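Worktop notes: toasters, mats and where the crumbs go

Hornlow Household Newsletter, 9/27/25

The small appliance pages in this newsletter have so far dealt with kettles and slow cookers. This item covers the two-slice toaster: where to stand it, what to stand it on, and how to clean it without shortening its life. It draws on the notes kept at our Mendstead repair sessions, where toasters are the commonest thing brought to the bench after lamps.

Position first. A toaster gives off most of its heat through the top. The slots should have open air above them, so a place under a wall cupboard is a poor one unless the toaster is pulled forward before use. Curtains, roller blinds and kitchen paper holders should be well out of the way. The lead should reach the socket without crossing a sink or a hob, and without being pulled tight. An extension lead is not a good permanent answer. If the only free socket is on the wrong side of the kitchen, move the toaster.

The surface matters less than the position, though it does affect how long the worktop keeps its finish. Painted and lacquered tables mark easily when an appliance is dragged across them. A mat deals with this and also deadens the sound of the lever, which carries through a hollow table more than one would expect. Felt is quiet and kind to paint, but it has two drawbacks: it holds crumbs, and it must be kept clear of anything hot enough to scorch. The maker's instructions take priority. If they ask for a bare heat-resistant surface, use one and put the felt away between breakfasts.
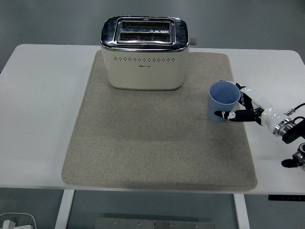 Cream two-slice toaster with a chrome top, on a beige felt mat. Light blue plastic cup to the right.

Mat size is a matter of what else has to fit. Readers who keep the toaster out all day should allow room for a plate beside it, so that buttering is done over the mat and the table needs only a wipe. Our own offcut measures 30 cm from front to back, which suits a narrow side table and is too shallow for a plate in front. A wider piece is easier to live with. Round the corners with scissors before use, as square corners on thick felt tend to curl.

Plastic cups and beakers should stand clear of the toaster body and never on top of it. A warm chrome panel looks exactly like a cold one. Drinks of any sort are better poured elsewhere and brought over afterwards.

Cleaning takes 11 minutes at an unhurried pace, not counting the time needed for the toaster to cool.

Switch off at the wall, unplug, and leave until fully cold.
Pull out the crumb tray over a sheet of newspaper. If there is no tray, turn the toaster over and tap the base gently.
Brush the slots with a dry, soft pastry brush. Keep off the heating wires, which are thin and break if pushed.
Wipe the outside with a damp cloth, well wrung out. Dry chrome at once with a second cloth or it will streak.
Shake the felt outdoors, then go over it with the upholstery nozzle of the vacuum cleaner.

Do not put water, spray cleaner or a knife into the slots. Rows of small holes in the casing should be brushed dry, as liquid will go straight through them.

The Mendstead log currently holds 235 entries for all appliances. Toasters account for 19 of these, and a carriage that will not stay down is the usual complaint. Before bringing one in, check that the socket is live, as many models will not latch without power. Empty the tray as well. A build-up of crumbs under the carriage can stop it travelling the last few millimetres, and clearing it needs no tools.

The Tillman pattern sheet for cutting and edging felt mats has been reprinted and can be collected from the Rodadholm counter during opening hours. The November item will cover bread bins.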